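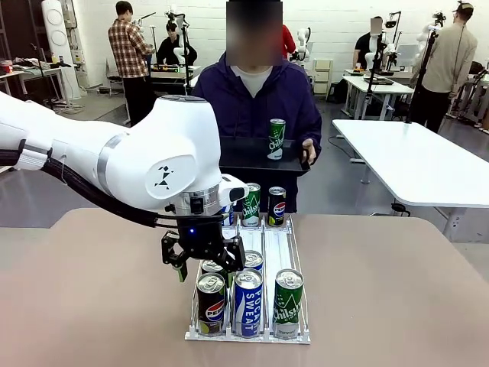
Subject: Re: [pantry-list] Can racks - the three-lane kind, worth it?

Hi everyone,

I've been meaning to answer this one since Thursday and I finally have a quiet evening, so settle in, because I have a lot of feelings about can racks!

On Thursday a list member wrote:

> We drink a lot of canned soda and tea in this house and the bottom
> shelf of the fridge has turned into a bowling alley. Somebody gets one
> out and two more roll to the back. I'm looking at the clear three-lane
> racks with the little side rails. Do they work with mixed cans, or do
> you have to commit to one brand per lane? My cans are not all the same
> width. Also, is it annoying to refill?
>
> Fridge shelf is on the shallow side, if that matters.

Yes to the three-lane ones. I've had mine for two summers, bought at the Jerkico outlet on the way out of Jemiscombe, and it's the one fridge thing I would buy again tomorrow.

Mixed cans are fine. I started out very strict, one drink per lane, with Pepsi on the left, Pocari Sweat in the middle and the green Chilsung cider on the right. That lasted maybe a week. Now a Pepsi ends up behind a cider and a cider ends up behind a Pocari, and the rack couldn't care less. What you lose is knowing what's coming next in the lane, but the sides are clear so you just bend down and look. If you have someone at home who only drinks one thing, give them the middle lane and let the outside two be a free-for-all.

Widths: slim cans wobble a bit in a lane made for standard ones. I tried a strip of shelf liner down one side and it helped - not pretty, but it helped. Tall cans are another story. Measure the gap under the next shelf up before you order, and measure it with a can standing in the rack, not on the glass, since the base adds some height. I had to move a whole shelf up a notch and then the milk didn't fit.

Refilling is my favorite part! I load up a tray in the pantry, carry it over to the kitchen table, and fill the rack there with the whole thing out of the fridge. Doing it with the door open is miserable and the fridge starts beeping at you. Old cans come forward, new ones go in at the back. Wipe the base while it's empty, especially if it's white, as every sticky ring shows. Warm water and a drop of dish soap is plenty. I ruined my first one with a scouring pad and it has been cloudy ever since (it holds onions and garlic now, very nicely).

For a shallow shelf, check the depth of the rack against the shelf with the door CLOSED. Mine cleared the shelf and then hit the door bin. I ended up taking the bin out, and the mustard has been homeless since.

The other brand people mention on here is Nernen. I've only handled theirs in the store. The rails felt taller to me, which might be good for the slim cans, but I'd like to hear from anyone who has lived with one.

One more idea - if you have company coming, the rack looks great straight on the table. I did this last November for a birthday and people loved helping themselves, the colors all lined up like that. Put a folded dish towel underneath if the cans are cold, or you'll have a puddle on your nice tabletop.

Does anyone have a good trick for the small juice cans? They tip over in everything I own.

Happy stacking!

--
pantry-list: kitchens, cupboards and what goes in them
Please trim your quotes when replying.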